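Widier Opens Coffee Counter Showroom at Gough Yard

Released 22nd July

Widier, the home coffee and tableware supplier, has opened a showroom on the ground floor of Gough Yard. The showroom covers 2,572 square feet and gives shoppers a place to see coffee equipment set out on full-size tables before they buy.

Widier has sold by mail order until now. The company began looking for a space in February, after customers asked for a way to judge how much room a machine, a tray and a set of cups would take up at home.

"People measure the machine and forget the rest," said Paora Ruddock, managing director of Widier. "They need somewhere to put the cups down, and they need to get at the water tank. You can work that out on a table much faster than you can on a screen."

The showroom is divided into 11 table settings. Each one is planned for a particular kind of household, from a single person in a studio apartment to a family that has guests most weekends. Staff can rearrange any setting on request – a customer who wants to swap a tray for a second cup stand only has to ask.

One setting pairs a white espresso machine with a teal blue tray on a light wooden table.
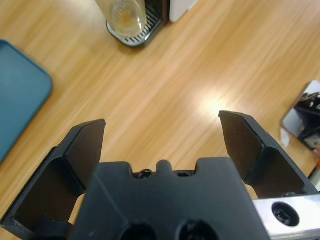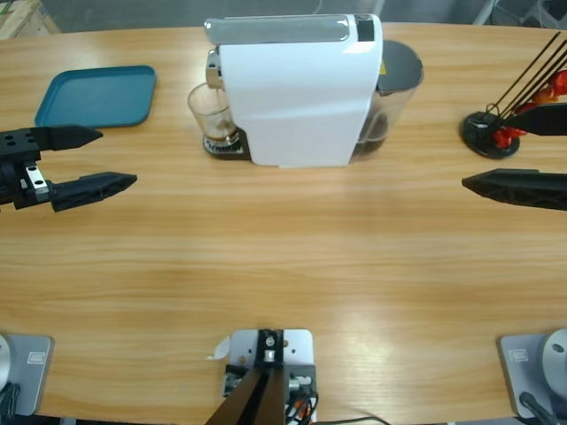

Ordering and Delivery

Customers can order at the showroom or take a printed list home. Pieces from any setting can be bought one at a time, and there is no minimum order. Delivery is free on orders over $100 within the county. Smaller orders can be picked up at the Gough Yard loading door.

Widier will also carry two other lines at the new location. Vundus makes stoneware cups and saucers, and Clurka makes cleaning supplies for home espresso machines. Both will be sold at the same prices as in the mail-order catalog, which now lists 745 items.

Help With Setup

Showroom manager Alvar Nordin will lead short setup sessions for customers who are new to espresso. The sessions cover filling the tank, emptying the drip tray and storing cups where they can be reached easily. They are free, but places must be reserved at the front desk.

"We keep it basic," Nordin said. "Bring a rough drawing of your counter if you have one – it saves a lot of guessing."

Parking is available behind the building. The entrance from the parking lot is step-free.

Press contact: Teodor Haugland, Widier, Gough Yard showroom office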